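Last updated in July

House rules for hand-held grippers

I spent part of this month rewriting our rules for recording with hand-held grippers. The old sheet ran to two pages and people had stopped reading it. The new one fits on a single side and hangs by the door at Haltbridge, where I work.

The first rule is about markers. If a gripper carries a square marker, keep it clean and flat, and don't put tape over any part of it, clear tape included. A lifted corner means a new marker.

The second rule is about pads. Check both finger pads before a session and again after every 30 recordings. We log the check by hand. Magdalini Nikolaidis wanted it in the software, and she may be right, but paper is what people fill in for now.

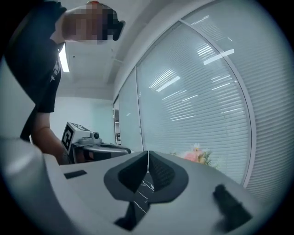 Should two people record in the same room at the same time?
They can, as long as each has a clear task and they agree on who moves first when their reaches overlap.

We keep that agreement short. One person says "going" and the other waits. I tried a longer script last year, borrowed from the Prendetti training notes, and it lasted one morning.

Faces get blurred before anything leaves our storage. That rule has no exceptions, and it covers visitors and staff the same way. Anyone can ask for a recording to be deleted, and we don't ask why.

Breaks were the hardest part to write. I settled on 20 minutes of recording and then a rest, with the gripper put down and not just held lower. Wrists get tired before people notice. Lucimara Bittencourt asked for a daily cap too, so there is one now – 70 recordings per person.

I still haven't settled how to label failed attempts. Keep them, certainly, but a dropped cup and a missed grasp shouldn't share a label. I'll post the wording when we have it.

Comments

Oskar: We do the pad check every 20. Soft pads wear faster on cardboard.

tilly_r: Does the cap include failed attempts?

Reply from the author: It does. Your wrist did the work either way.

Contact | Copyright Haltbridge Notes | Back to top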